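# The Elcombe countertop smoker, two months in

I bought the Elcombe in September, after Irena Marciniak served me pork belly that made my own cooking seem like a clerical error.
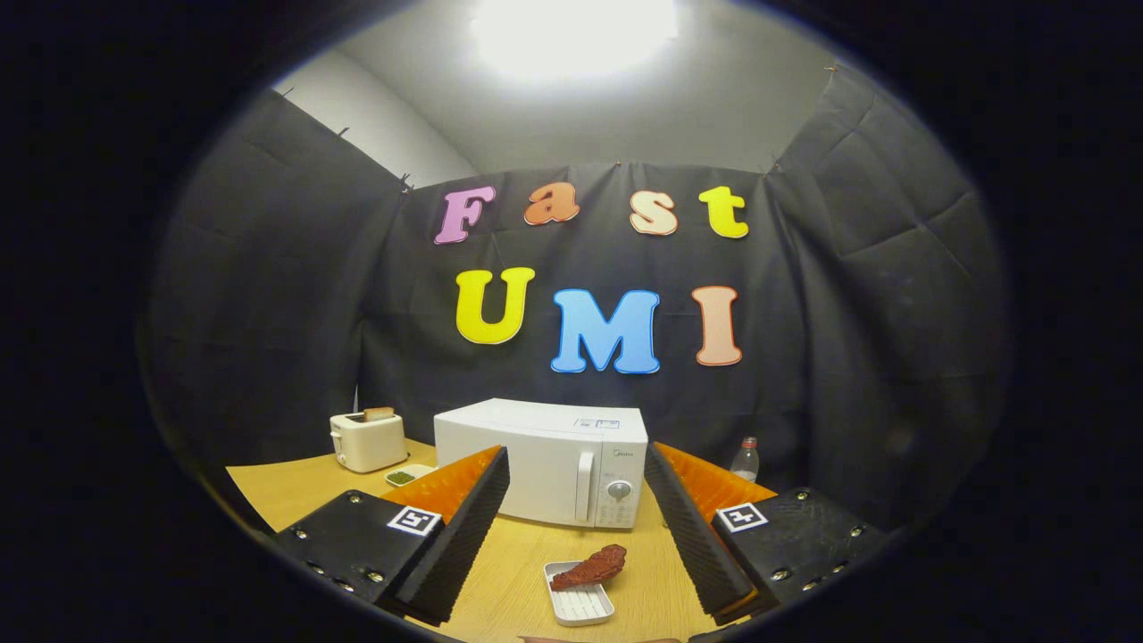
Her advice was to start with the cheap wood chips and work up. I started with the expensive ones and worked down, which took 3 bags.

The smoker itself is fine. It heats evenly, the lid seals, and the dial runs from 1 to 7 – the top two settings are for people with no neighbors. Cleaning is a chore. The drip tray slides out at a tilt, so whatever it caught goes down your sleeve.

The manual covers pork, trout and cheese, then spends a full page on how to register the warranty.

I'd buy it again, though I'd skip the Perden cover, which fits something else. Four stars. The fifth went down my sleeve.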